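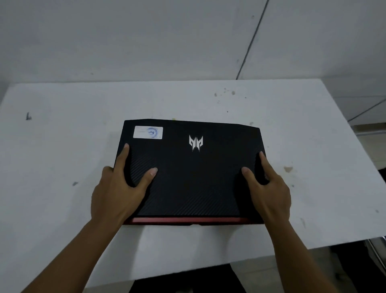

*Both hands on the closed laptop, lid up, red edge toward me.*

**Does "push the laptop back" count as one example or several?**

Chatty beginner here, so bear with me! I'm recording myself doing small tabletop jobs so a model can learn them, first person view, hands in the shot. The task list I'm following (it's the Trillach one, if anyone knows it) just says "push laptop to back of table." I've got 100 clips so far and I've been very inconsistent. Sometimes I grip the sides first and settle my hands, sometimes I go straight into the push. Do I cut the gripping part into its own clip, or leave it all together? And does it matter that the laptop is at a bit of an angle in most of them?

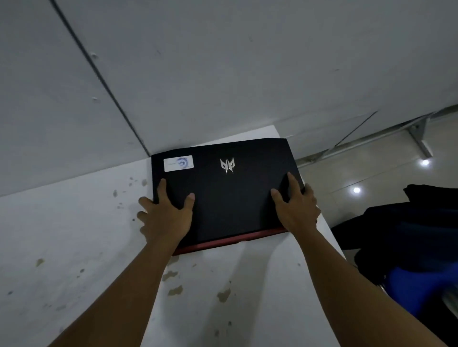 *Same laptop, both hands on the lid, right corner hanging over the edge.*

I also don't know whether to keep ones like this. The corner is past the edge of the white top and I feel like I'd be teaching a robot to drop things — Mosoti, my labeling tool, only lets me pick "good" or "bad."

**Bheki Ndlovu**

Keep it as one clip. Start when your hands come into view and stop once you've let go. You can always add a marker for the grip later, but gluing cut clips back together is miserable (ask me how I know).

Angles are fine. I'd want more of them, plus a few different starting spots. If all your clips begin with the laptop square in the middle, the model gets lost the minute it isn't.

For the overhang, I'd mark it bad if your instruction says "on the table" and then put a note in the file name. Don't delete it.

**cundinbridge_sam**

just delete the bad ones, storage costs money

**vivosico22**

Please don't delete them! I threw out 2 folders of "bad" clips in March and ended up wanting every one when we trained a checker to spot unsafe placements. Make a third folder called "edge" or whatever and sort it out later. Also write down your start and stop rule before you record any more.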